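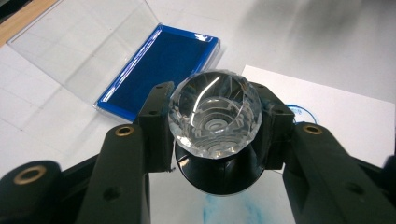 The Good Things Should Be on the Table

In my mother's house there was a cabinet with a glass door, and behind the door lived everything that was considered too good for us. We had cut glass, a small bell, some cups with a gold line, and a paper stamp with my grandfather's initials. As children we were allowed to look. The key was in a drawer that everybody knew, and still I do not remember that one of us opened the cabinet without permission.

I am writing against this cabinet. I have thought about it during many years, and my opinion has become stronger with age.

When my mother moved to a smaller apartment, my cousin Mirta Pereyra and I packed the contents. It took us one long evening in October. Many of the pieces were in perfect condition, and I found this sad, although my cousin thought that I was exaggerating. A glass that has been perfect for 26 years in the dark has had, in my view, a very poor life. The kitchen tumblers had scratches and one had a small chip, and those were the ones that we both wanted to keep. We knew whose tumbler was whose. About the crystal we knew only that it was crystal.

I should say that I love cut glass. I know it is not in fashion. Young people find it heavy and say it belongs to their grandmothers, and in the shops they prefer something smooth which can be put one inside another. But smooth glass shows you little when you turn it. A row of small cut faces changes each time that you move your hand. From above you see rings and white lines, and whatever is behind the glass comes to you bent and gray, like something under water. For this effect you need to have the object near you. You need to pick it up. Behind a cabinet door, at two meters, the best crystal looks the same as a cheap jar.

It is also a question of size. We give our admiration to the big vase, and we forget the little things that stay on a desk or beside the sewing box: a stamp, a stopper, a knob. These small objects are made for the fingers, and I believe they suffer most from being saved. A vase can at least be seen from far. A stamp which does not press anything is only a weight.

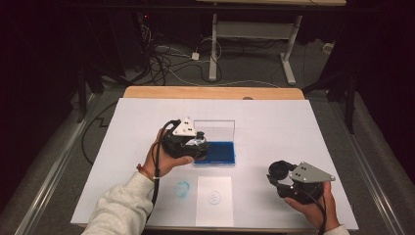
A stamp-like piece with a black knob and a clear lower part, with the white sheet covering most of the table.

My neighbor Shanti Bansal does not agree with me. She owns a few pieces of her grandmother's, and she keeps them in a box with cotton, and the box is inside a suitcase. She says that her house is full of elbows. She has three sons, so I accept that she knows the elbows better than I do. Her argument is that an object can wait, and that one day the boys will be grown and the suitcase will be opened. I answer her that my mother also was waiting. We have had this discussion at least five times, always with coffee, and in her kitchen the coffee comes in very thick cups.

There is a middle way, and I recommend it even to Shanti. Do not put the good things out for decoration, where they collect dust and somebody pushes them with a bag. Take them out for a time, in order to handle them. I do this on a light wooden table, and first I spread something white over it. White is the best color for clear glass. On bare wood the glass takes the brown of the wood and almost disappears, and on a pattern you see the pattern. On white you find each cut face, and also the fingerprints and the hair of the cat. A cloth is kinder than paper, but paper is also good if you do not slide the pieces.

Then I clean what needs to be cleaned, with warm water and a soft towel, one piece at a time. I look at it longer than is necessary. After that it goes to work. The small glass dish holds my earrings at night. The stamp with my grandfather's initials I use on letters and on the first page of my books, and the initials are not mine, which has confused at least one person who borrowed a novel from me.

Of course things break. Last winter I lost a salt dish that had been my aunt's, on a kitchen floor, at seven in the morning. I was angry for the whole day. Mirta told me on the telephone that in the cabinet it would be safe, and she was right. But I had used that dish at almost every dinner since the move, and I can tell you exactly how it felt between two fingers, with one corner a little sharper than the others. Of the pieces that are still wrapped in her garage I cannot tell you anything of this kind, and neither can she. I have asked her to bring me the box when she comes in the spring.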